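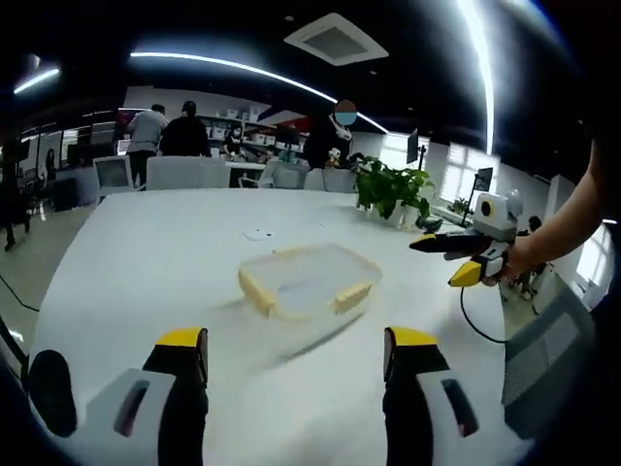
Two hand-held grippers at a lidded food container with locking clips, view from the camera on one of the tools.

Research Engineer, Bimanual Manipulation Data
Prura Robotics Research, Tukberg office
Full time, on site, fixed term with possible renewal

Summary

The manipulation group at Prura is hiring a research engineer to work on learning two-handed tasks from demonstrations recorded with hand-held grippers. The position covers calibration, data processing, policy training and evaluation on robot arms. It reports to Sumaiya Biswas, who leads the group.

Background

Our demonstrations are collected without a robot. A person holds a gripper in each hand and performs the task at a table, and each gripper records video from its own point of view. Gripper poses and finger openings are recovered from the recordings and used as action labels. Policies trained on these labels are then run on a pair of arms fitted with matching fingers.

Current work under the project name Herath concerns containers with clips, lids and hinges. These tasks need one gripper to hold the body still while the other applies force at a specific place. Small errors in the relative pose of the two grippers matter much more here than in pick and place. In our last round of evaluation, a policy trained on absolute poses for each gripper opened the test container in 8 of 100 trials. A policy trained on the pose of each gripper relative to the other, with the same demonstrations and the same network, opened it in 80 of 100. The initial container position varied in both conditions, and the trial order was randomized.

We do not yet know how much of this difference carries over to containers that were not in the training set, or to soft objects. The remaining failures fall mainly into two groups: the supporting gripper lets the body rotate, or the fingertip slides off the clip before it releases. The person hired will take over this line of work.

Duties

Maintain the calibration procedure for camera intrinsics, fingertip offset and time alignment between left and right recordings.

Improve recovery of the relative pose when one gripper is out of view of the other. The current method falls back on separate map-based tracking for each side, and drift between the two tracks is the largest known source of label error.

Write and maintain filters that reject demonstrations with tracking loss, dropped video or implausible finger openings. Rejected recordings are kept and labeled with the reason.

Train policies on the internal cluster and report results with the number of trials, the starting conditions and the stopping rule stated.

Run evaluations on the arms. Expect to spend 2 days per week at the hardware, including resets done by hand.

Design the next set of tasks with the collection staff, including written instructions for operators and criteria for a successful demonstration.

Contribute to papers and to the release of code and data. Authorship follows contribution and is agreed before writing starts.

Requirements

A master's degree in robotics, computer science, mechanical engineering or a related field, or equivalent work experience.

Good Python, and enough C++ to debug a driver or a tracking library.

Working knowledge of rigid body transforms, camera models and visual-inertial tracking. Applicants should be able to explain, on paper, how an error in the hand-to-camera transform shows up in a recovered fingertip path.

Experience training neural networks on image data in PyTorch or a similar library.

Experience running physical experiments of any kind and keeping usable records of them.

Useful but not required

Prior work with imitation learning, including diffusion or transformer policies.

Force or tactile sensing. The grippers used for Herath have no force sensing, and a revised fingertip is planned.

Basic mechanical design and 3D printing.

Familiarity with Illow, our internal tool for browsing and annotating recordings, is not expected. Training is given in the first month.

Working conditions

The group works in one open office, with collection tables and desks in the same room. Recordings are made during normal hours. Faces of people in the background are blurred before any recording is used outside the group. The gripper work involves repeated hand motion, and collection sessions have fixed breaks. Evaluation sessions may run late near a deadline, and the time is given back.

The post can't be done remotely. Analysis and writing may be done from home one day a week by agreement. Relocation costs within the country are covered, and the company can sponsor a work permit.

How to apply

Send the following as a single PDF through the Prura careers page, under Research, Tukberg:

A resume, with links to code or papers if available.

A cover letter of one page.

A description, no longer than one page, of an experiment you ran that gave a result you did not expect. State what you measured, what you changed afterward and what you would do differently now.

Letters of reference are not needed at this stage. We will ask for the names of two referees before a final interview.

Selection

Applications are read by two members of the group separately. Shortlisted applicants have a technical call, followed by a visit to the office. The visit includes a short talk by the applicant, a discussion of a recorded data set with known faults, and a session at the collection table. No preparation is needed for the table session. Travel is paid.

Review of applications begins in December and continues until the position is filled. Questions about the research may be addressed to Sumaiya Biswas through the contact form on the careers page. Questions about permits and contracts should go to the personnel office.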